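Print this page | E-mail this page

Filed under: Grants and Projects > Heritage Buildings > Progress Reports

Stockdale Reading Room: second progress report to the Edum Fund

28 July 2022

This report covers work since January on the damp and ventilation programme at the Stockdale Reading Room. The first report dealt with the survey and is not repeated.

1. Drainage

The north gully has been relaid to a steeper fall and connected to the existing soakaway. The contractor, Hakton, found one collapsed length under the side path and replaced it within the contract sum. Ground level along the north wall has been lowered to clear the air bricks, three of which had been buried.

2. Moisture readings

Loggers were fitted at 11 points. Mean relative humidity in the main room has fallen since the gully was relaid, although the summer figures are not comparable with the winter baseline. The logger in the book store lost its data in the spring and has been replaced. We propose to draw no conclusion on the north wall until a full heating season has been recorded.

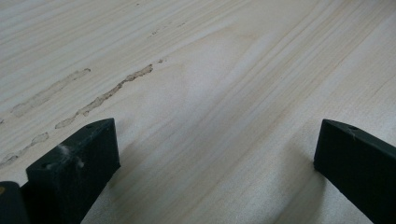
Pale wood surface, grain detail.

3. Ventilation

The two extract fans are installed and run on humidistats. The set point was initially too low and the fans ran almost continuously – it has since been raised. Background noise in the room is acceptable to the users consulted. Trickle vents for the east windows are on order from Lollow, with delivery quoted at around 48 days.

4. Plaster and finishes
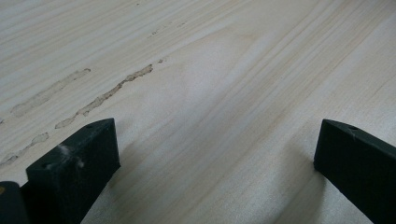

Replastering in lime is complete on the west wall and has been left undecorated to dry. The north wall will follow once readings allow. Joinery finishes are also held back until humidity is stable. Bare wood with tan streaks along the grain, which look like dried filler or glue, needs sanding and a check for residue before any coating goes on, and time for this is included in the decorating item.

5. Expenditure and programme

Drainage and fans are within budget. Plastering is slightly over, owing to additional hacking off at low level, and the excess has been met from contingency. Completion is now expected three weeks later than the approved programme. No change to the grant total is requested.

Reader comments (3)

gully_watcher: Was the soakaway tested before the new run went in? Ours was silted solid.

M.T.: Good to see the lime being left alone for once. When does the book store reopen?

Northside resident: The side path still puddles by the gate after heavy rain.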